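**Deposit return schemes** are environmental policies under which a buyer pays a small refundable charge on a drink container and gets it back when the empty is returned. They are a form of product stewardship, usually set up by law and run by a body paid for by producers.

## Operation

The charge is added at the register and shown separately on the receipt. Shops above a set floor area must take back empties.
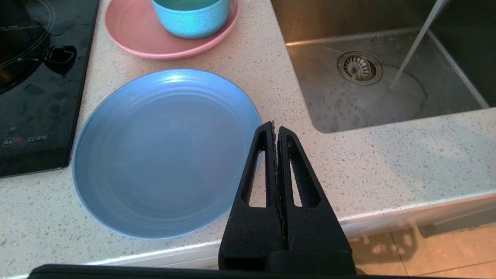 Smaller shops may opt out or share a collection point. In the Fiddale district, 14 shops share one depot, which opens in October each year for bulk returns from seasonal businesses.

## Unclaimed deposits

Rules on unclaimed money differ. Some systems leave it with the operator, while others pay it to the state.
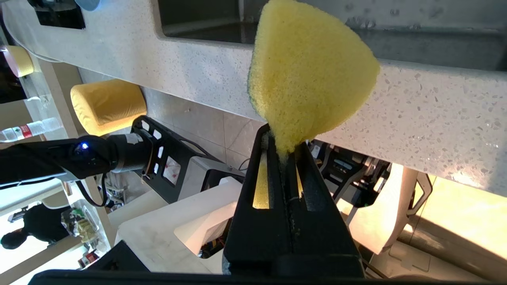 Kalliopi Gkikas has argued that the first approach weakens the operator's interest in high return rates. Vasilică Buzatu disputes this, citing the fixed targets in most licenses.

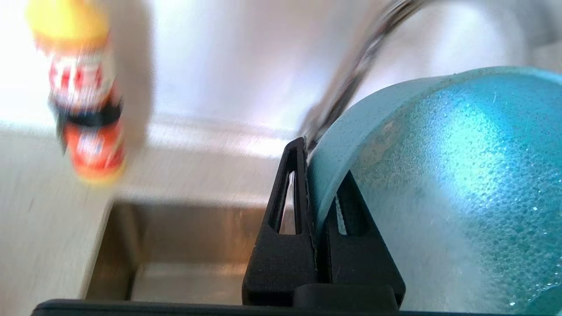

*Teal-blue bowl with water droplets on its outer surface*

## See also

- Extended producer responsibility
- Landfill tax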